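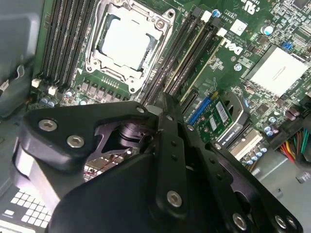

Looking after the Kela cell

The Kela cell has been back in daily use since September, and several people have asked what was done to it over the summer and what they need to do differently now. The short answer to the second question is: a little more at the start of each shift, and a little less in the middle. The longer answer follows, along with the new checks, which replace the laminated sheet that used to hang by the door. Please take the old sheet down if you still see a copy anywhere.

For readers at the Peng site who haven't met it, Kela is a single arm on a pedestal with a two-finger gripper and a small camera at the wrist. It works on desktop computers that come in for stripping. The side panel comes off by hand, the case is laid flat in the fixture, and the arm then works on the parts inside. Most of what goes wrong with it goes wrong at the gripper, and most of this item is about the gripper.

What was wrong

From spring onwards the fingers had been closing unevenly. The left pad reached its stop a little before the right, so whatever was being gripped got pushed sideways before it was held. On a memory module that is enough to make it bind in its slot. Operators had got used to nudging the approach position at the start of a batch to make up for it, and the nudges were being saved. By the time the arm was taken out of service there were 40 saved corrections in the program, several of them cancelling each other out.

The cause was ordinary wear. The linkage plates turn on pivot pins, and the bushes behind two of the pins had opened up. You could feel the play by holding the finger between thumb and forefinger with the power off. The screws on the left link had also been tightened at some point without threadlock and had worked back a little. Neither fault would have stopped the cell. Together they made it a nuisance.

What was done

The gripper came off the wrist on a Tuesday and was stripped on the bench in the Brurnumness workshop. All the pivot bushes were replaced, including the ones that still measured well, as the labour is in getting to them. The plates were cleaned and checked for flatness on the surface table. One was very slightly bowed and was swapped for the spare. There is now no spare, and another is on order.

Every screw in the linkage went back in with medium-strength threadlock and was tightened to the figure on the drawing with the small torque driver. That driver now lives in the drawer under the cell controller and should stay there. The heads are hex socket and they round off easily if a worn key is used, so two fresh keys have been put in the same drawer. Throw worn ones away. Don't put them back in the set.

The pads were replaced at the same time. The old ones had gone shiny and hard. The new ones are from the same supplier, Hustov, but in a softer grade, and they will need changing more often. We have 115 of them in stock, which should last well into next year.

Last, the saved corrections were deleted, all of them, and the working positions were taught again from nothing.

Teaching the positions

This took longer than the mechanical work, and it's worth explaining how it was done in case it has to be done again.

The arm was brought in low over an open machine with the speed turned right down, and each position was approached by hand from the pendant. The difficulty is room. With the gripper over the middle of a board there are memory slots on both sides of the processor, capacitors standing up in clusters, and cables coming in at the edge. A finger that clears everything when it's open may not clear it when it's closed, as the links swing outwards at the joint before they come in at the tip. So each position was tried three ways: open, half closed and fully closed, with a torch and somebody looking along the board from the side. The wrist camera is no help for this. It looks past the gripper, and the plates hide a good part of the board directly underneath.

The board used for teaching was a Dell one, still in its case, with the processor and heatsink in place. We chose it because it's crowded. It has memory slots either side of the socket and a card standing upright by the expansion slots, close to where the right-hand link passes. If the arm can get in and out of that without touching, the plainer boards give it no trouble. Please don't strip this machine or borrow parts from it. It is the reference now, it has a yellow tag on the case, and it goes back on the shelf behind the cell after use.

The safe height for moving sideways has been raised. It was set years ago for shallower cases, and the arm used to pass over the heatsinks with very little to spare. The new height adds a moment to each move. Over a full batch you may notice it, but please don't lower it again.

Start-of-shift checks

These should be done before the first machine goes into the fixture. With practice they fit into the time the controller takes to warm up.

With the power isolated, hold each finger near the tip and try to rock it side to side. There should be no movement you can feel. If there is, note which finger and leave the cell off until it has been looked at.

Look at the screw heads on both links and on the central plate. Each has a thin line of white paint across the head and onto the plate. If a line is broken, the screw has turned. Don't just tighten it. Take it out, clean it, put fresh threadlock on and torque it.

Wipe the pads with the lint-free cloth and nothing else. Solvent is what hardened the last set. If a pad is nicked or has begun to peel at the edge, change it, and change its partner too, even if that one looks fine.

Wipe the camera window. Fingerprints show up as a haze in the middle of the view, and the lighting makes it worse.

Restore power and run the program called PADS from the menu. It closes the fingers on the gauge block and reads the position of each. The two readings should agree. If they don't, run it once more, and if they still don't, stop and log it.

Finally, put the reference machine in the fixture and run the touch-free pass. The arm visits every taught position without gripping anything. Stand where you can see the gap between the right-hand link and the upright card, as this is the tightest place. Then put the machine away and start work.

During the shift

The old instruction to stop every two hours and adjust the approach has gone. If the cell starts to drift during a batch, something is wrong with it, and a correction will only hide that. The save button on the correction page has been locked for the same reason. The pendant still lets you move the arm by hand to free a part, and that's fine.

Loose screws in the case are the most common cause of a stop. Tip the case before it goes in the fixture and you'll usually hear them. Cables should be tucked to the side and held with one of the rubber bands from the tub, well clear of the board. Power leads in particular spring back up over the edge if they are only pushed down.

If the arm does touch something, press stop and leave it where it is until you've looked. Several of the marks on the old plates came from people driving the arm straight up after a contact, with a finger still hooked under something.

Longer intervals

The pads are to be changed every 470 machines or sooner if the morning check says so. The controller keeps the count and will put up a message. Reset it only when new pads are on.

The bushes will now be measured once every 365 days whether or not anybody has complained. Previously they were looked at when there was a fault, which is how we ended up with two bad ones and a program full of patches. The next measurement is in the workshop diary.

Wrist cables get a look at the same time as each pad change. Run a hand along the sleeve from the flange to the first clip and feel for flat spots. The clip nearest the gripper was moved slightly in the summer and the cable has more slack in it now – enough for the wrist to turn fully without pulling. It looks untidy but please leave it.

Logging

The paper book is still in use. Write down the result of the rocking check and the two PADS readings every morning, even when there's nothing to report. A row of identical entries is what we want to see, and it gives us something to compare with when one changes. Faults go in the same book, with the position name from the pendant if you can get it. "Stuck on memory" is hard to act on. "Stuck at the second slot to the right of the socket, closing" can be looked at straight away.

The replacement plate is due before the end of the month. When it arrives it goes in the Brurnumness stores, on the same shelf as the pads, and the bin will be marked Kela.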